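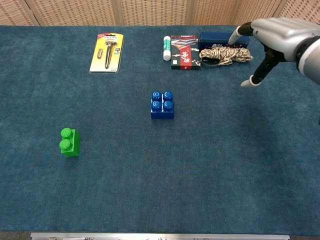 布をかけたテーブルで小物を仕分ける手順

引き出しや洗面所にたまった日用品は、一度テーブルに全部出すと整理が進みます。このページでは、大きめのテーブルに布を敷いて小物を分ける方法をまとめます。所要時間は引き出し2段で1時間ほど見ておいてください。

用意するもの
・テーブル全体を覆える布
・小箱または浅いトレー 5個
・ラベル用の紙とペン
・ごみ袋
・衝立(あれば)

布は無地に近い濃い色が向いています。青緑や紺なら、白いキャップや透明な包装が見つけやすくなります。つるつるした生地は小物が滑るので避けます。衝立はテーブルの奥側に立てておくと、小物が向こうに落ちても遠くまで転がりません。籐編みの折りたたみ式で十分です。

手順1 布を敷く
しわを手で伸ばし、四隅をそろえます。テーブルの縁から布が垂れる場合は、すそを踏まない長さに折り込んでください。

手順2 奥に並べる
出した物は奥の縁に沿って並べます。手前は作業用に広く空けておきます。山積みにすると下の物を見落とすので、重ねずに置きます。背の高い物と箱物を先に置くと場所が決まりやすくなります。

手順3 未開封品を分ける
台紙つきのかみそりなど、包装されたままの物は左側に寄せます。台紙が折れているだけなら中身は使えます。透明カバーが割れている物は、刃の状態を確かめてから残すかどうか決めます。

手順4 開封済みの文具を確かめる
スティックのりはキャップを外し、紙の端に塗ってみます。固まっていたら処分します。まだ使える物は立てて保管します。横にするとキャップがゆるんだときに、ほかの物にのりがつきます。

手順5 持ち場の違う物を戻す
おもちゃのブロックのように別の部屋の物が混ざっていたら、手前の空いた場所に置き、最後にまとめて戻します。途中で席を立って戻しに行くと、たいてい作業が止まります。

手順6 箱に入れる
箱は「洗面所」「文具」「工具」「予備」「保留」の5つに分けます。保留の箱には日付を書き、次に整理するときまで一度も使わなかった物は手放します。わが家では2020年2月に始め、最初の回で266点を出し、保留に残ったのは17点でした。

補足
かみそりの替刃や使用済みの刃は、厚紙で包んでテープで留め、自治体の区分に従って出してください。小さな子どもがいる家では、仕分けの途中でも刃物を手の届く所に置かないようにします。

終わったら布を内側に折りたたみ、屋外で払ってから洗濯します。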